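Why does a blacksmith make steel hard and then make it softer again?

Hello! I make garden tools and small hooks and now and then a kitchen knife, in a shed behind the Kundosik hardware shop, and on Fridays the school groups come through. The question I get most (after "have you ever burned yourself?", and yes, I have) is about the bit where I dunk the hot metal in oil. Why do I do that? And why do I put it straight in an oven afterwards?

Good questions. Let's start with what steel is made of.
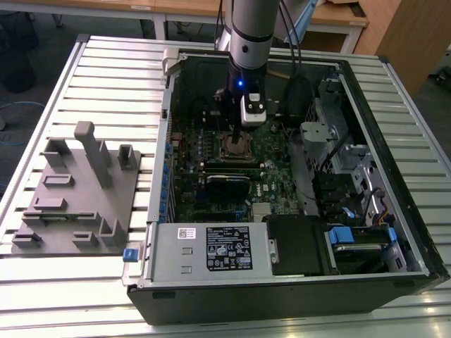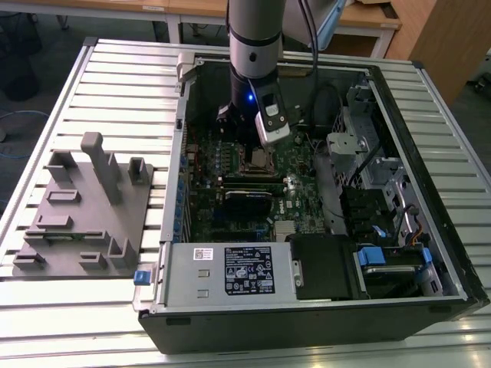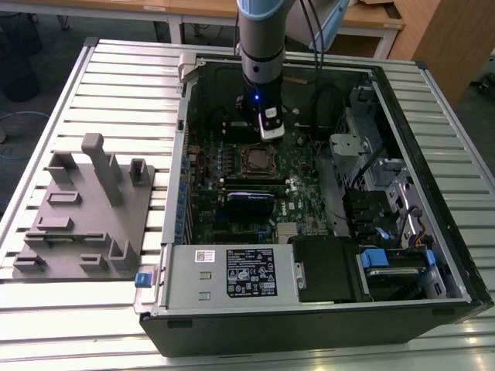
Steel is mostly iron with a tiny pinch of carbon mixed in. Carbon is the same stuff that's in charcoal and in the grey part of your pencil. You need hardly any. If I had a piece of my favourite tool steel that weighed 490 grams, the carbon inside would weigh less than a grape. But that pinch changes everything! Pure iron is soft and bends easily, and no amount of dunking will make it properly hard.

Now, the iron in steel is made of atoms, which are far too small to see, and they line up in neat rows a bit like oranges stacked at the greengrocer's. When the steel gets really hot, bright orange hot, the rows shuffle into a different pattern with more room in the gaps. The carbon atoms slip into those gaps and get comfy.

If I let the steel cool slowly, the rows shuffle back and the carbon has time to wander off and find a new spot. The steel ends up fairly soft. That's handy when I want to file it or drill a hole.

But if I cool it very fast, the carbon gets stuck! The rows try to shuffle back and there are carbon atoms jammed in everywhere, so the whole pattern gets squashed and stretched out of shape. Think of a bus where everyone has to sit down at once and some people still have their schoolbags on. Nothing can slide past anything else, and when the atoms can't slide, the metal can't bend. So it's hard. This fast cooling is called quenching (say it "kwenching"). I use a tub of oil I call the Flema, after the name on the old drum it came in.

So we're finished? Nope. Steel that has just been quenched is brittle, a bit like glass. I learned this when I was 11, when I dropped my very first chisel on the floor at the Peñalver forge and it snapped in two. I'd spent the whole afternoon on it. I cried, and then I had a biscuit.

To fix that, we warm the steel up again, only gently this time. A little warmth lets some of the stuck carbon wriggle loose. The steel gives up a bit of its hardness and gets a lot tougher. This is called tempering, and I love it, because you can watch it happen. If you polish the steel first, it changes colour as it warms. First comes a pale yellow like straw, then brown, then purple, then a gorgeous deep blue. The colours come from a very thin skin of rust-like stuff called oxide growing on the surface, and as the skin gets thicker the colour changes.

Straw colour suits a blade that has to stay sharp. Blue is better for a spring.

There's even a way to measure hardness. A machine presses a small pointy diamond into the steel and checks how deep it goes, and you get a number on something called the Rockwell C scale. The last kitchen knife I had tested came back as 57, which made me very happy. The Dramomari garden fork I dig my potatoes with is much lower, and so it should be, as it hits rocks all day.

Please don't try any of this at home, even the oven part. Hot steel can look exactly like cold steel. What you can do is take a metal paper clip and bend it back and forth, counting the bends until it breaks. My best is 24. Then try another brand and see if the number changes.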